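Karabulut overgrip tape, white, roll for workshops and clubs

Article 549
Price for one roll: 107
Sold by Urent, racket and court supplies

The Karabulut overgrip is a thin, slightly tacky tape for the handle of tennis, squash and badminton rackets. We sell it on a long roll without cutting, so you can decide the length by yourself. It is the same tape which we use in our own stringing workshop. Many customers asked us in June if they can have it in the big format, and now it is in the regular catalog.

The tape has a dry feeling on the first day and becomes softer after a few hours of play. Players who sweat a lot should change it often. The tape is not expensive, and a fresh grip is better for the hand and also for the elbow, because you do not need to squeeze so strongly.
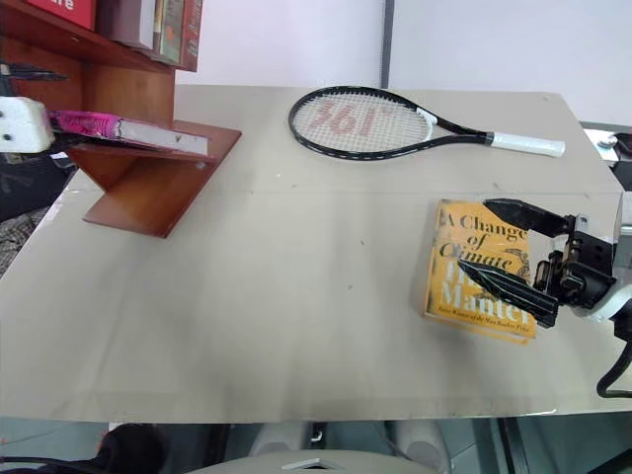

For one adult tennis racket of normal length we recommend to cut a piece a little longer than you think is necessary. The rest at the top can be removed with scissors. For children's rackets a shorter piece is enough. If you play with a two-handed backhand and you like to have the tape higher on the handle, please calculate some extra.

How to wrap

Remove the old overgrip completely, but leave the base grip in its place. If the base grip is dirty, clean it with a damp cloth and let it dry. Begin at the butt cap with the narrow end of the tape. Hold the tape with light tension and turn the racket, not your hand. Each turn should cover a small part of the turn before. More overlap makes the handle thicker and softer, less overlap keeps the edges of the handle easy to feel. At the top, cut the tape at an angle and close it with the finishing strip.

Left-handed players usually prefer to wrap in the opposite direction. With this roll it is possible, as the tape is not cut to a point at the factory. You make the angled cut at the end which you want.

Which color

White is the color we keep always in stock. It shows dirt quickly, and some clubs like this, as they can see when it is time to change. Black and light blue can be ordered, but the delivery takes longer and we cannot take back opened rolls.

Other articles which fit

Celtico finishing strips, article 1,264. Narrow strips with strong glue, for closing the overgrip at the top. The strips in the small bag are cut to length.

Orora base grip, article 1,420. A thicker grip with glue on the back side, to be used under the overgrip. Choose this when the old base grip is broken or has lost its cushion. It is not recommended to put two base grips one over the other.

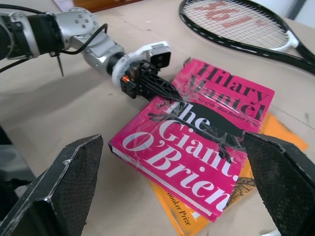 Storage

Keep the roll in its bag, in a dry place and away from the sun. Warm places, for example the trunk of a car in summer, make the tape stick to itself and then it is difficult to separate. The protective film should stay on the tape until the moment of wrapping. An opened roll stays good for one season if the bag is closed well.

Questions we receive often

Can I wash the overgrip?
You can wipe it with a damp cloth. Soap takes away the tacky layer, so we advise against it.

Will it change the balance of my racket?
A little. Every overgrip puts some weight into the handle. Most club players do not notice it, but if you have two rackets of the same model, wrap both in the same way.

Is it good for padel?
Yes, the width is fine. Please cut it shorter than for tennis.

Do you also wrap rackets in the workshop?
Yes. Bring the racket together with the order number of your roll and we do the first wrapping without charge. Ask for Sorin Jurić.

Page last changed: 2018-08-18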